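The robots are coming to the snack room, eventually

Wed 21 February

I have now worked at the same packing outfit on the edge of Sulevville long enough to have seen three things installed that were going to change everything. The first was a label printer that spoke to the stock system. It still does, when it feels like it. The second was a scheduling app. The third is the one we're in the middle of, and people keep asking me about it at family dinners, so I'm going to write it down once and point them at this.

What we do is assortments. Somebody orders a gift box, or a company orders 46 of them for its staff, and we fill the boxes with sweets, cookies, dried fruit and whatever else is on the sheet. It's picking and placing, all day, by hand. There is a bench, there are bins, there is a stack of trays. A decent packer does it without looking much. I was a decent packer for years before I moved over to doing the rosters.

Last fall the owners signed up with Nikzad, who want to sell us arms that do the picking. Two of them to begin with, at the far end of the line, on the easy boxes. Before the arms can do anything they have to be shown, and the showing is done by us. You hold a gripper with a camera on it and you do your normal job with that on the end of your arm in place of your fingers. Pick up the packet, put it in the tray. Then do it again. Then somebody messes up the pile and you do it again.

I'll be fair to Nikzad where I can. The trainer they sent was polite, she learned names, and she ate lunch with us. She never once used the word "empower," which the brochure does on every page. When Euan Swanson asked her straight out whether the arms meant fewer shifts, she said that was a question for our owners. I believe that's true. I also noticed that the owners were not in the room.

Here is what has changed so far, as far as I can tell from the rosters.

The packers who do the demonstrations get taken off the line for two hours at a time. The line did not get shorter to make up for it. So the people left behind are packing faster, and the ones on the gripper are packing slower, because picking up a flat sachet with two stiff jaws is miserable work compared with picking it up with your thumb. Your wrist knows about it by the end. We asked for a shorter session and got one, down to ninety minutes, after about a month of asking.

Pay stayed the same. That's the part I can't get past. The brochure calls the people holding the gripper "expert demonstrators." If they're experts, there is usually a rate for that. I raised it in December and was told it would be looked at in the new year, and I suppose it's still the new year.

Then there's the counting. Every session gets a number. The first week they logged 988 picks and everyone was congratulated. A couple of weeks later it was 1,306, then 1,494, and that one went up on the board by the time clock. Before this, we counted boxes out the door, because boxes are what the customer pays for. Now there's a second number that no customer will ever see, and people have started to race it. One of our best packers told me she goes for the easy ones first when she's on the gripper, the stiff packets with a good crimped end, and leaves the slippery stuff until the clock runs down. Of course she does. I would too. But if I were buying a machine that learned from her, I'd want to know.

I asked the trainer about that and she said variety was important and that they'd rather have fewer picks done properly. Fine. Then take the number off the board.

Some of the practice gets done away from the bench, at ordinary kitchen counters, with a mixed lot of packets tipped out on a tablecloth. The idea is that the arm shouldn't get used to one table. I can see the sense in it. I can also see that you end up standing next to a sink with a gripper in your hand, sorting candy. 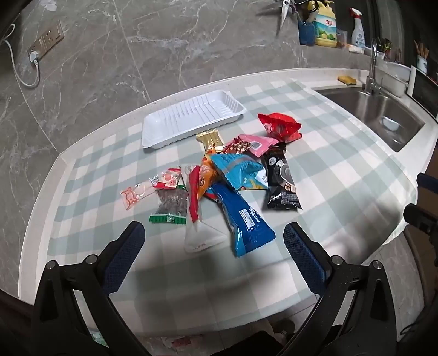
The job, kitchen version: a mixed pile of snacks, an open gripper and a tray with nothing in it yet.

Look at how different those wrappers are from each other. The dried fruit is in a clear packet, the bar wrapper is gold and shiny, and one of the red ones is all crumpled up. A new hire takes maybe a morning to get the feel of a mix like that, and most of what they learn they couldn't tell you. You squeeze this kind less. You take that kind by the end. You slide the flat ones toward you. With the gripper on you lose half of those tricks, and so what gets recorded is a good packer working with the worst hands she's ever had.

Maybe that's enough. The Nikzad people say so and they know their trade better than I do. They took a few of us over to Katdale to see the arms running at another site. It was impressive for the first ten minutes. The arm picked up a packet, thought about it, and set it down in the right compartment. After half an hour I was watching the man next to it. His whole job was to fix what it dropped and press the green button when it stopped. He used to pack. I asked how he liked it and he said it was quieter.

I keep thinking about that answer. Packing is dull, and I don't want to pretend we're all violin makers down here. But you talk while you do it. Half of what I know about this town I learned across that bench. Two people minding two arms, ten yards apart, aren't going to talk much. On the sales sheet that will show up as a gain.

The owners say nobody will be let go. I've written down the exact words, which were "no one currently on a permanent contract," and then I went and looked at how many of our packers are seasonal. It's most of them. The arms are supposed to be running before the holiday rush, when we'd normally be taking people on. You can work that one out without a consultant.

We had a consultant anyway. The firm is called Brikeck and they sent us a survey with a smiling arm on the first page. One question asked how excited I was about working alongside automation, on a scale that started at "somewhat." I wrote in the margin, and since it was an online form that meant emailing them a screenshot with my writing on it. No reply as yet.

What I'd like is pretty modest. Pay the demonstration hours at a better rate. Put it in writing who owns the recordings and whether they can be used to train arms for some other company down the road. Tell the seasonal people now, while there's time to find something else, how many of them you expect to want. And let the packers have a say in which boxes go to the arms first, since they know which ones wreck your back and which ones are the only pleasant part of the afternoon.

Euan is collecting names on a letter that says more or less that. He's put it next to the microwave with a pen on a string. If you work with us and haven't read it yet, it's two pages and the second one is mostly signatures. I'm on the late roster until Friday if anyone wants to talk it over before they sign.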